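Vasanthi Marar
1/3/26

1/ The Wirnden trade talks are back on, 8 weeks after both sides called them "concluded". A flexible word, concluded.

2/ Skivia wants its fishing rights recognised. Its neighbours want Skivia to stop bringing up fish. Last December's joint statement ran to 81 paragraphs and managed neither.

3/ The election complicates things. A minister who gives ground now will be reading about it on every lamp post by spring.

4/ My forecast – a photo of a handshake, then a working group. Bits of everything on the plate, as usual.

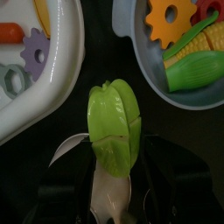 5/ Reading the annex next. Send biscuits.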